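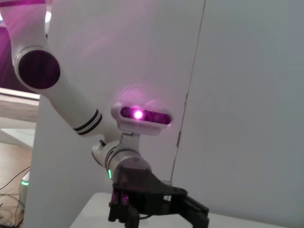 Dalia Hegazy

Boletín interno de Clarnamow, taller de Dosholm. 2023-12-10

Va rápido que tengo que volver a la célula. Resumen de la puesta a punto del brazo de la mesa blanca, lo que se ha tocado, lo que queda y lo que por favor no se toque hasta que avisemos. Los que vais a heredar el turno de Crescencio leed al menos la parte de la muñeca y la de los cables.

Estado general: el brazo mueve, la pinza abre y cierra, el LED verde de la muñeca encendido como debe. El cabezal del sensor también enciende, con esa luz rosada que lo tiñe todo y de la que ya se ha quejado media planta. Es normal. Si alguien lo ve apagado con el brazo en marcha, que pare y llame. Lo otro, el resplandor violeta en el panel de detrás, es reflejo y punto, no hace falta abrir un parte.

La pinza. Es la de dos dedos, la negra, montada sobre el collar metálico. Llegó con holgura en la placa y se notaba a mano, un cabeceo pequeño pero suficiente para que la pieza entrara torcida. Wenceslao la desmontó entera, limpió los asientos y la volvió a montar con tornillos nuevos. Los viejos están en una bolsa en mi cajón, no los reutilicéis aunque parezcan buenos. Tienen la cabeza comida. Apriete en cruz, poco a poco, dos pasadas y una tercera al dia siguiente en frío. La tercera se nos olvidó la primera vez y hubo que repetir la calibración de herramienta completa. Media mañana perdida.

Los dedos no son iguales en el montaje que llevamos ahora. Uno es el bloque ranurado de siempre, el otro es el largo, el que sale hacia fuera. Ya sé que en la hoja de Bianchini salen los dos cortos. La hoja está vieja. Pierina la está rehaciendo y mientras tanto vale la que hay pegada dentro de la puerta del armario, escrita a boli. Si cambiáis de dedos, cambiad también la herramienta activa en el controlador. En abril alguien puso el largo con los datos del corto y tocamos mesa. No rompió nada pero dejó marca y hubo que girar el tablero.

Rutina de arranque de la célula, tal como queda:

Mirar la mesa antes de dar tensión. Que no haya llaves, trapos ni vasos. Los vasos, de verdad.
Repasar a mano el cable corto que queda debajo de la pinza, que no esté pillado por los dedos.
Dar tensión y esperar al verde de la muñeca. Sin verde no se mueve nada.
Abrir y cerrar la pinza en vacío.
Llevar el brazo a reposo a velocidad baja, con la mano en el paro.
Pasar la comprobación del sensor de cabeza y apuntar el valor en el cuaderno. En el cuaderno, no en un papelito.

El cuaderno está en la repisa. Faltan hojas de noviembre, si alguien las tiene que las devuelva y no pregunto nada.

Cables. Esto es lo que peor llevamos. El suelo por el lado izquierdo es un enredo, bucles unos encima de otros hasta la esquina, y cada vez que entra alguien con el carro se engancha. Shabani pidió canaleta a Bianchini, viene en tramos de 3 metros y hay que cortarla aquí. Cuando llegue, paramos la célula una tarde y se tiende todo de una vez: alimentación por un lado, datos por el otro, y etiqueta en las dos puntas. Hasta entonces no se pasa el carro por ahí. Se da la vuelta por detrás. Es un rodeo, ya lo sé.

Los que vayan a ayudar con la canaleta, apuntaos con Shabani. Traed las rodilleras.

Lo del antebrazo: limpieza con paño de microfibra y agua con una gota de jabón neutro. Nada de alcohol en la carcasa blanca. El brillo se va y luego queda mate a parches, mirad el brazo viejo del almacén si no me creéis. En la ventana del sensor paño seco y nuevo, de los del sobre, y sin apretar. En el collar de metal se puede usar el desengrasante, poco, echado en el trapo y nunca en la pieza.

Engrase no toca todavía. Las juntas de este brazo son selladas y el que venga con la pistola de grasa se las verá con Wenceslao.

Prueba de repetición. Crescencio montó un ciclo sencillo, coger, levantar, dejar en el mismo sitio, y lo tuvo corriendo mientras hacíamos otra cosa. Más de 100 ciclos sin fallo de agarre con el apriete nuevo. Antes del arreglo no llegaba ni a la pausa del café. Ojo, es con la pieza de prueba, que es rígida y agradecida. Con bolsa y con tela está por ver y es lo que toca la semana que viene. No vendáis todavía que funciona con todo, que ya me han llamado de oficinas preguntando fecha.

Los valores de la pinza con los que se hizo la prueba están guardados en el perfil que se llama dosholm2. El perfil dosholm a secas es el antiguo, lo dejo por si hay que volver atrás. No editéis ninguno de los dos. Si queréis probar algo, copia con vuestras iniciales y listo. Hay un perfil que se llama "bueno_este_si" que no sé de quién es. Lo borro el próximo día si no aparece dueño.
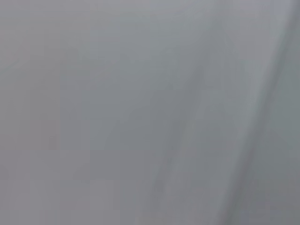 La cámara de muñeca ha sido la pelea de la semana. Va con óptica fija y la teníamos ajustada para ver la mesa desde arriba, con el brazo en reposo, que es como viene de Bianchini. El problema llega en la bajada. Muy cerca de la superficie ya no hay foco que valga: gris por todas partes, una franja más oscura en diagonal por la derecha y otra más clara al lado, las dos sin un borde limpio al que agarrarse. El programa de búsqueda se empeñaba en sacar una arista de esa franja y nos giraba la pinza para ponerla paralela a una sombra. O a un pliegue, vete a saber. Con esa imagen no lo distingo ni yo. Así que fuera la corrección en el tramo final.

Cómo queda entonces. La búsqueda con cámara se hace arriba y solo arriba. Al llegar a 125 mm de la mesa el programa congela la última posición buena y baja recto, sin mirar. Pierina lo dejó como parámetro, no está enterrado en el código, se cambia en la pantalla de ajustes con la clave de mantenimiento. Pero no lo cambiéis. Si a esa altura no hay posición buena, el brazo se queda quieto y pide ayuda con un aviso en pantalla. Preferible eso a que baje a ciegas con un dato viejo.

Además se ha puesto un filtro de nitidez. Imagen demasiado blanda, imagen a la basura, ni se procesa. El umbral está puesto a ojo, lo reconozco. Me gustaría que alguien con paciencia lo ajustara con capturas propias, de nuestra mesa y con nuestra luz, que los ejemplos del manual son todos de nave blanca impoluta y aquí por el lado izquierdo tenemos un morado que parece una discoteca. Voluntarios a mi correo. Depsués de la canaleta, eso sí, que no se puede todo a la vez.

También probamos a cambiar la óptica por una de foco más corto. Se veía mejor de cerca y fatal de lejos, y se perdía la pieza en la búsqueda. Desmontada y devuelta a su caja. La caja está en el armario con el nombre de Pierina, no la uséis para guardar bridas.

Calibración mano-ojo. Se repite siempre que se toque el collar, la placa o la cámara. Siempre. Aunque sea "solo aflojar un poquito". El patrón de puntos está en el cajón plano, entre cartones, y se devuelve entre cartones. Si está doblado no sirve y hay que pedir otro. Poned el patrón bien asentado en la mesa, sin cinta por encima de los puntos (pasó), y dejad que el brazo haga el recorrido completo aunque parezca que ya ha terminado. Al final se queda parado un buen rato calculando. No está colgado. Crescencio lo reinició en ese momento y estuvimos buscando una avería que no existía.

Si la calibración sale mal a la primera, antes de repetir mirad el apriete de la placa. Si sale mal otra vez, avisad a Wenceslao. A la tercera no hay tercera, se deja la célula parada con el cartel y se sigue al día siguiente con la cabeza fresca.

Pendientes, sin orden:

Canaleta, cuando llegue.
Hoja nueva de dedos, Pierina.
Juego de tornillos de repuesto para la placa. Pedido a Ambridge, sin fecha.
Funda para el sensor cuando la célula esté parada el fin de semana. Ahora le ponemos una bolsa y es una chapuza.
Pruebas con bolsa y con tela, Crescencio y yo. Traed material, cuanto más raro mejor, retales, embalaje, lo que tengáis por casa.
Revisar el cable corto de la mesa. Lleva ahí desde el montaje y hay que pasarlo por detrás del panel o quitarlo.
Umbral de nitidez, vacante.

Una cosa más y me voy. El panel blanco del fondo no es para apoyar cosas. Ni escaleras, ni perfiles, ni abrigos. El brazo tiene puesto un límite de zona respecto al panel y si lo movéis, el límite se queda donde estaba y el panel no. Si hay que correrlo para limpiar, marcad antes el sitio con cinta en el suelo y volvedlo a poner en la marca.

Dudas del programa a Pierina, de mecánica a Wenceslao, de cables a Shabani. A mí mejor por escrito, que el teléfono dentro de la célula no lo oigo.

D. H.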